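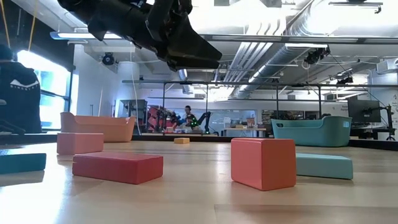

The Proltberg is a hardwax oil for interior timber, sold by Flalska in 1 litre tins and intended for worktops, desks and tables. I applied it to two table tops and a set of shelves and have kept notes on the results. The finish I was after is a pale one with a slight gloss, of the sort on the light wooden table top in the photograph, where the grain is faint and overhead light does not turn the surface into a mirror. Most clear oils darken pale timber by a shade or more, and the Proltberg is sold on the claim that it does not.

Preparation matters more than the product. The data sheet asks for sanding to 120 grit and no finer. I took one top to 120 and the other to 180. The finer surface took up less oil, needed more wiping and was patchy at the ends until the second coat. Keep to the sheet. Dust was removed with a vacuum and a dry cloth. A damp cloth raises the grain and the top then has to be sanded again.

The oil is thin, with a mild smell. It contains a small amount of white pigment that settles quickly, so the tin has to be stirred every few minutes. I forgot once on the shelves and the last one is visibly yellower than the rest. It can be put on with a short-pile roller or a white pad. The pad gave the more even coat. The roller left fine bubbles, which mostly went when the excess was wiped off.

Working time is short. At normal room temperature the surplus has to come off within 4 minutes, after which the cloth drags and leaves marks. For anything over a metre long, work in strips along the grain. The second coat can go on the next day. The maker gives full cure as ten days and I would not cut that short, as a mug put down on day six left a ring that needed a local repair.

Once cured, water left overnight made no mark. Red wine wiped up after an hour left nothing, but black coffee left for the same period gave a faint edge. The sheet gives heat resistance as up to 65 degrees, so hot pans need a trivet. Scratch resistance is average. Keys and crockery leave light lines, which disappear with a dab of oil on a cloth.

Colour was judged against an untreated offcut. After two coats the table was slightly warmer than bare wood and clearly paler than the same timber under Geum, the clear oil I used before. Geum is easier to apply and costs less, but it gives a noticeably amber tone. Lisness is paler still, at the cost of a chalky look on open grain.

Price is the weak point. A litre costs 50 pounds and covered a little less than the tin states. Used cloths must be laid flat outdoors to dry, as with any drying oil.

Recommended for pale timber. On oak or anything darker, the cheaper oil will do.

Reviewed July 12, 2022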